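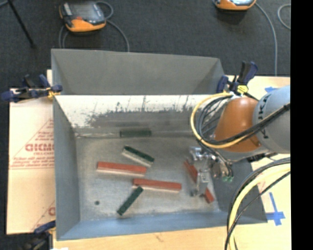
Can a machine do the tidying up for me yet?

For one small, fixed job in one spot, it often can. For a whole kitchen or a whole stockroom, there is nothing on sale that will do it, and I wouldn't put money aside for one this year.

We get this question at the Muvudville repair and tools group more than any other, usually from members who have seen a video of a robot folding a shirt. Lucian Bratu asked it again in February, on behalf of the Saturday table, who wanted to know if anything could be bought to sort the parts drawers. I said I would write something for the newsletter, so this is it.

The chores that machines already do well are the ones we stopped calling robot work years ago. A washing machine takes in dirty clothes and gives back clean ones. A dishwasher does the same for plates. Both work because everything happens inside a closed box and the machine never has to find anything. A person does the finding, the carrying, the loading and the putting away, and those are the parts people complain about.

Robot vacuums go one step further because they move about. Ours at home is a second-hand one and it does the hall and the front room well enough. It does not do stairs, it eats shoelaces, and somebody has to pick the floor clear before it starts. My wife says she now tidies for the vacuum. I still think it earns its place, but you should know what you are buying.

Picking things up is the hard part. Take a job as plain as lifting bars out of a bin, some red and some green. A child of four would do it without being taught. For an arm, each bar lies at its own angle, and one that is up against the wall of the bin leaves less room for a finger on that side. The fingers have to come down on both sides of the bar, turned the right way, without hitting the bin or the bar next to it. Then the arm has to know whether it has got hold of the thing. When it lets go, it has to do so in the right place. Every one of those steps can go wrong on its own.

On a shop floor you can get round a lot of this. You fix the bin so that it can't shift. You use one kind of part. You light it the same way all day. Safta Bucur worked on the packing side at Voicu before she joined us, and she told me that most of the effort in her old building went into making the parts arrive the same way up. They had trays with shaped slots, and a shaker table to feed them. Once that was done the arm had very little to work out, and it ran through both shifts without much fuss. When the supplier changed the shape of a cap, the line stood still for 2 days while the slots were remade.
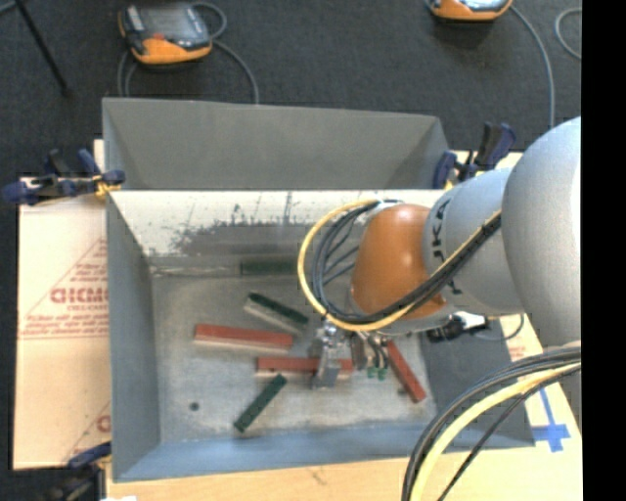
Loose items are where things have moved on. Cameras have become cheap and the software that makes sense of what they see is much better than it was. An arm can now be shown a heap of mixed objects and make a fair attempt at choosing one to lift. Stiff things with straight sides are the easiest. Soft bags, wet things, shiny things, anything see-through and anything tangled are still a nuisance. If you think about what is in your own sink on a Sunday night, you will see the difficulty.

Speed matters as well. I timed Lucian and the others sorting a drawer of mixed fixings at the bench, and they cleared 186 pieces in 40 minutes, with a tea break in the middle and a fair amount of talking. I don't know of an arm within our budget that would match that on the same drawer, and it would not have spotted the cracked washers, which they threw out as they went.

Then there is the cost, and the cost is more than the arm. You need something solid to bolt it to, a gripper that suits the job, a camera, guarding so that people stay out of the way, and a person who knows how to set it up and put it right when it stops. Small firms tend to forget that last one. Bundeck, the shelving people on the estate, hired an arm for a trial and sent it back. Their manager was quite cheerful about it. He said the arm was fine, but they change products so often that they spent more time setting it up than using it.

Flilia went the other way and kept theirs. They do one size of box, all week, and the arm stacks them on a pallet. The two people who used to lift boxes now do the labels and the checking, and both of them told me their backs are better. I would call that a good use of one. It is heavy, dull and the same every time.

So if you are thinking of it for a business, look for a job like that first. Write down what changes from one day to the next. If the answer is very little, it is worth getting someone in to give you a price. Ask to see it done with your own parts, brought from your own shelves, and ask them to leave it running while you have lunch. A short video of one good lift tells you very little.

For the house, my advice is duller. Get the robot vacuum if your floors are mostly clear. Get a dishwasher if you haven't one, and have it mended when it breaks (bring the part number to us and we will help you find the spare). Leave the walking, talking home helpers alone for now. Most of what I have seen of them is short clips, and I could not tell you from those whether a person was working the controls.

As for the parts drawers, the Saturday table will be carrying on by hand. We could do with more of the small divided trays, the sort with a lid that clips, so please bring any you have spare. Leave them on the shelf by the side door, and put your name on them if you want them back.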